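To: gripper-users list
Date: 30th December
Subject: Re: Nevico fingers drifting shut on dark cloth

> We lose the finger width reading after 400 grasps or so on black fabric.
> Durnell says recalibrate. Has anyone else seen this?

Yes, and I'm so glad you asked! Ours started in April, and I've finally got it pinned down.

Folding session, black clothes on the green bedspread: 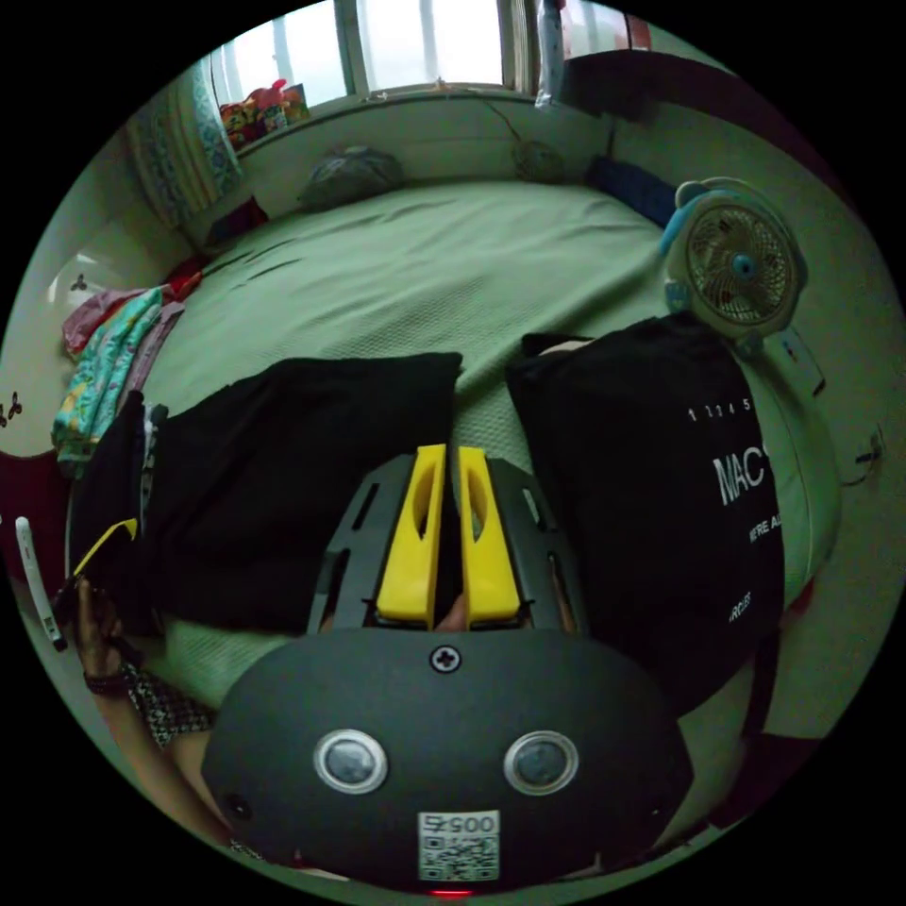
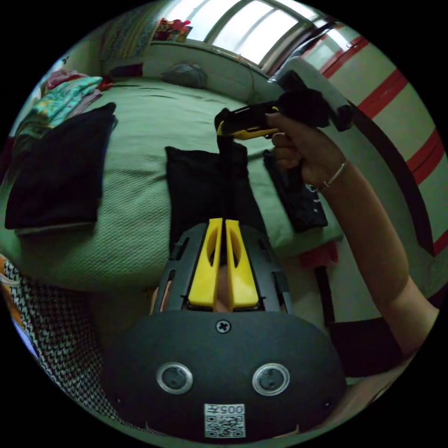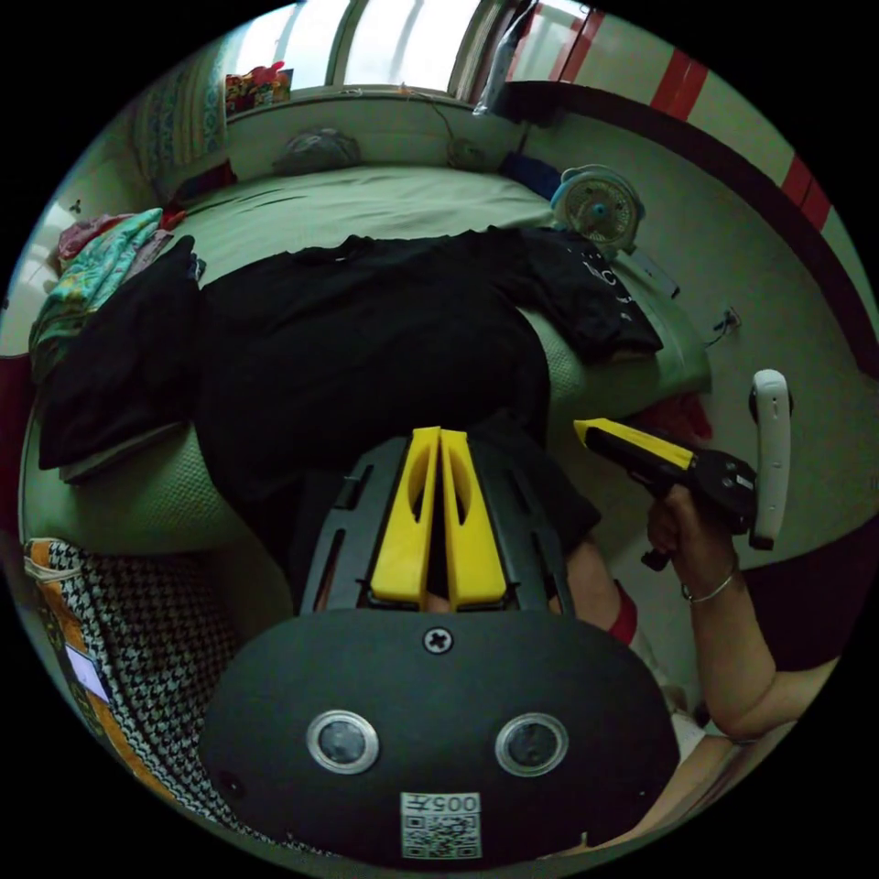

The fault is in the Cendex logger, and the fingers are fine. It drops the width value at grasp 364 and repeats the last good one, so the replay arm squeezes far too hard. Ours bent a finger that way (keep your hands clear on replay!). Black cloth just hides it, and with a T-shirt as big as the one spread out in the last shot you'd never spot the bad grip by eye. The Yuen patch resets the counter. I've had 117 clean runs on it and I'm going for 1000.

Happy to send the patch to anyone, it's tiny.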